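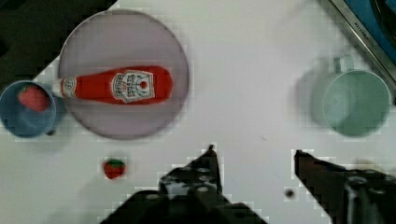 A ketchup bottle with a white cap, on a large round plate.

Business > Startups > Programs

2 min read

1/ Soltberg is opening applications for its second startup support program. It is meant for young companies working in food supply, retail payments and warehouse software. Applications close at the end of August.

2/ The first round drew 232 applications. Twelve companies were admitted, and nine completed the full term. The most frequent request in their exit reviews was for earlier contact with paying customers.

3/ The new term has been changed accordingly. Each company will be matched with a client firm in its opening month. Erudier and Tsikata have agreed to act as client firms and will set their own test projects.

4/ Soltberg takes no ownership stake on entry. Companies that finish the program may be considered for funding at a later date. Admission does not carry any promise of investment.

5/ Teams must be registered as a business, have a working product and employ no more than 15 people. Companies still at the idea stage should apply to the Plemier preparatory course, which runs in the evenings and is open to students.

6/ Desk space is provided for the length of the term. Travel costs are paid for teams based more than 300 miles from the office, on presentation of receipts.

7/ Each admitted company will receive a grant of $3,775 toward legal and accounting fees. The grant may not be used for salaries or advertising.

8/ Forms must be received by 5 p.m. on the closing date. Applicants from the first round may apply again and should state what has changed in the business.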